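Cortés Household Supply
Home > Waste and Recycling > Bottle Bins > Brutside 506

Brutside 506 Bottle Bin, Translucent, Green Tint

Item no. 506
Color: translucent green
In stock, ships from Murkville
Add to cart
Add to wish list

Small plastic bin for empty drink bottles, for use on a table, a counter or a shelf. It is sold with a starter roll of clear bags.

Description

The Brutside 506 is the bin we have sold the longest from our recycling range. It is made for the place where the bottles become empty: the lunch table, the copy room, the end of a workbench. A big container in the corridor is good for the building, but people do not like to walk to it with one bottle, and then the bottle stays on the desk until the evening. With a small bin on the table they drop it in and continue their work.

The body is one piece of plastic with a light green tint. You can see through it well enough to know when it wants emptying, also from the other side of a room. There is no lid. We were asked many times for a lid and we tried one from the same factory, but with a lid on top people began to put their cups and papers on it, so we stopped to offer it.

The inside is smooth and without ribs, and the bottom has no holes. If some soda runs out of a bottle it stays in the bag. Should the bag have a hole, it stays in the bin, and you can rinse it in a normal kitchen sink.

Using the bin with a bag

Any thin clear bag for small bins will fit. Open the bag completely, put your hand inside it and push the corners down to the bottom, then fold the top over the rim. When the bag is not pushed down it holds air under it and the first bottles sit too high. You can press the air out later, but it is more easy to do it before.

We recommend clear bags and not black ones. In Brenosville, where our shop is, the recycling station wants to look into the bag before it is accepted. Please ask in your own town, the rules are different from place to place.

The bin can also be used without a bag. In this case rinse the bottles first, or the bottom will become sticky.

What goes in

Soda and water bottles made of plastic. Drink the rest or pour it out. Labels may stay on.

Caps: some stations want the cap on the bottle, others collect them separately. If you collect them separately, a small bowl beside the bin is enough. Do not throw loose caps in the same bag, they slide under the bottles and are a nuisance to pick out.

Please do not use the bin for glass. The plastic can take the weight, but the bag will not, and a broken bottle in a thin bag is dangerous for the person who carries it.

No ashtrays, no hot coffee grounds, no batteries.

Where to put it

A table against the wall is the best place, with the bin at the back. It will not be pushed over by elbows, and the front of the table remains free for handling the bottles. If your table has a white top, as ours have, wipe it at the end of the day with a damp cloth. Orange soda and cola leave rings that are hard to remove on the next morning.

Keep the bin away from heaters. In direct sun the green becomes paler with the years. This is only the color, the strength is not changed.

A question which comes often is whether the green looks too much like an office. We think it is a quiet color. It goes well with patterned wallpaper, with leaves and flowers for instance, and we have it ourselves against blue and cream stripes. 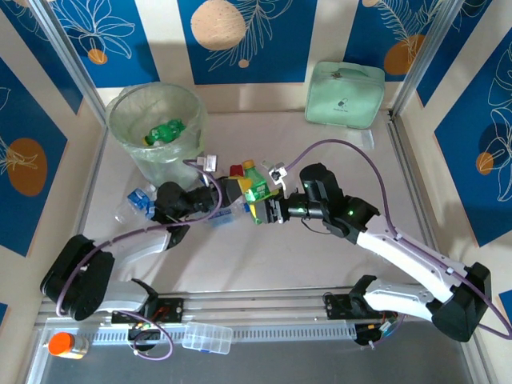

The 506 with a clear bag fitted and a green soda bottle inside.

Cleaning

Take out the bag. Wash with warm water and a little dish soap, and use a soft sponge. Scouring powder makes scratches, and through a scratched wall you cannot see much. Dry it upside down on a towel. Do not put it in the dishwasher. We know that some customers do this and write to us that it went well, but the guarantee does not cover it.

Old label glue comes off with cooking oil on a paper towel. Leave it for a few minutes and wash again with soap.

Bags and spare parts

Clear bags for 506, starter roll: included
Clear bags for 506, carton of 1,000: see Bags and Liners
Rubber feet, set: on request
Replacement body: order the bin again, there are no separate parts

The carton of bags is meant for schools and offices. For one family it is far too much and it will fill half of a closet. Take the single rolls instead.

Price and delivery

Single bin: see price at top of cart
School pack with bins and bags: $57, plus shipping

Orders from Murkville leave the warehouse on the next working day. The bins are packed one inside the other with paper between them. If they are stuck together when they arrive, do not pull with force. Let a little warm water run around the outer one and turn it slowly.

Guarantee

2 years against cracks in normal use. Keep the receipt. Send us a photo of the crack and the number under the bottom, and you do not need to send the bin back.

Questions from customers

Is the bin completely transparent?
No. It is translucent with a green tint. You see the shape of the things inside, and most labels can be recognized when they lie near to the wall.

Can I have it in another color?
At present only in green. The gray one was discontinued in May and we have no more of it.

Do big family bottles fit?
They go in standing up, but two of them make the bin full. For these we would take the floor model, which you find under Bottle Bins.

My bag slides down from the rim. What can I do?
The bag is probably too narrow or too short. Try the bags from the starter roll. A wide rubber band under the rim helps as well.

Is it suitable for a kitchen with food waste?
We do not advise it. It has no lid, and you would smell the food.

Can the school put its name on it?
Yes, with a normal sticker on the outside. Permanent marker can also be used, but it does not come off again.

Contact

For larger orders, or if something is not clear on this page, please write to Sidra Mohmand at the Brenosville shop using the contact form. She answers in English and Spanish. For orders of bags only, please use the order sheet under Bags and Liners.

Page updated 4th June

Related items
Brutside floor model for bottles
Clear bags, single roll
Cap bowl, white
Damp cloths, pack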